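Ostavley Public Library
Summer borrowing changes: a short thread for cardholders. (1/8)
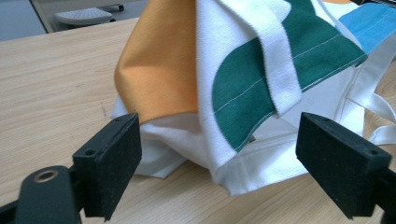

A canvas tote in orange, green and white.

2/8 Beginning Friday, June 18, 2021, the standard loan period for books and audiobooks is extended from two weeks to 34 days. The change applies to all adult and youth cards. Items already checked out keep their original due dates unless renewed.

3/8 Each item may be renewed 2 times, online or by phone. Items with a waiting list cannot be renewed. Cardholders with an email address on file will receive a notice before the due date.

4/8 The Fontes Street branch reopens its reading room on the same day. Seating is limited to 57 patrons. Reservations are not required. The study rooms upstairs remain closed while the new carpet is installed.

5/8 The branch has added 700 titles to its large-print collection, mainly mysteries, biography and regional history. Large-print books may be requested for pickup at the Loreck branch at no charge.

6/8 Patrons are asked to bring their own bags. Plastic bags are no longer provided at the checkout desk. Book drops at both branches are open day and night, but please return board games and puzzles to the desk during open hours.

7/8 Overdue fines on children's materials remain suspended through November. Replacement fees for lost or damaged items still apply. Questions about an existing balance should be directed to Bo-ram Hyun, Circulation Services, at the Loreck branch.

8/8 The full borrowing policy is posted at both branches and on the library website under "Using Your Card." Printed copies in large type are available on request.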